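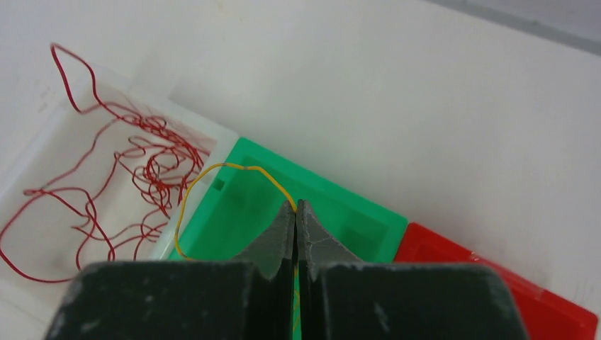

To: Members of the Clastton Vehicle Owners' Association list
Subject: Re: Tire rotation under the Trisach service plan

Members are reminded that the fleet discount with Melnychuk Tire now covers rotation and balancing as separate items. Please ask for both when you book. The counter staff will enter only what is on the work order.
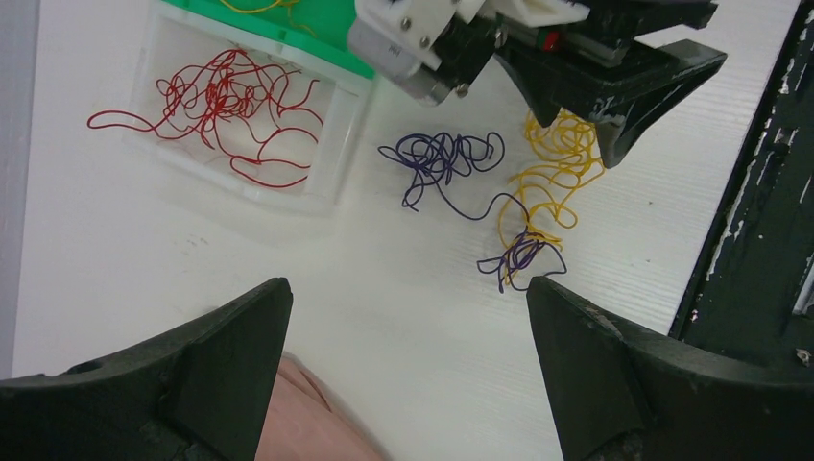
Erhan Erdem wrote on 10/1/23:
> My invoice shows a charge of $102 for balancing, although
> the plan booklet lists it as included. Was the booklet
> changed in July? I have had the car there 3 times and was
> not charged before.

The booklet was revised in July. Balancing remains included where new tires are fitted, but it is billed when the existing set is rotated. Members who paid before receiving the revised booklet may apply for a refund.

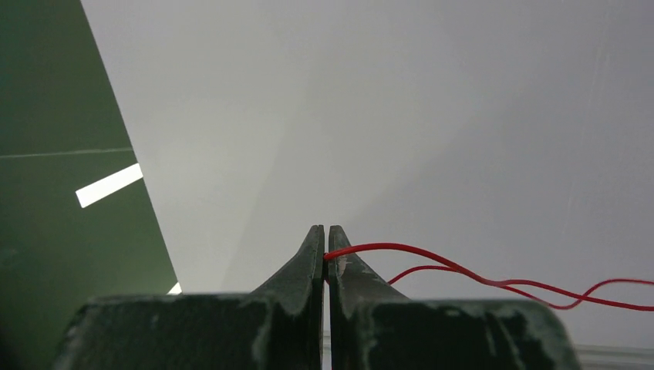
Applications should quote the plan number and enclose a copy of the invoice. Page 13 of the booklet has the form — the older form on the Setetti portal will not be accepted. 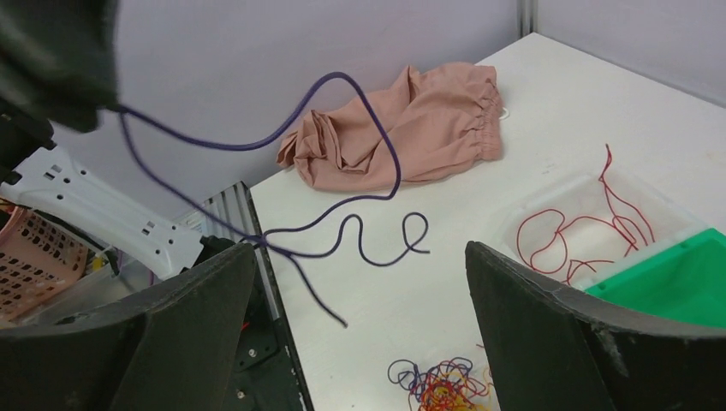 Wheel alignment is not part of the plan at any level. Melnychuk will provide a written estimate before starting alignment work, and members should keep the signed copy.

Membership Office
Clastton Vehicle Owners' Association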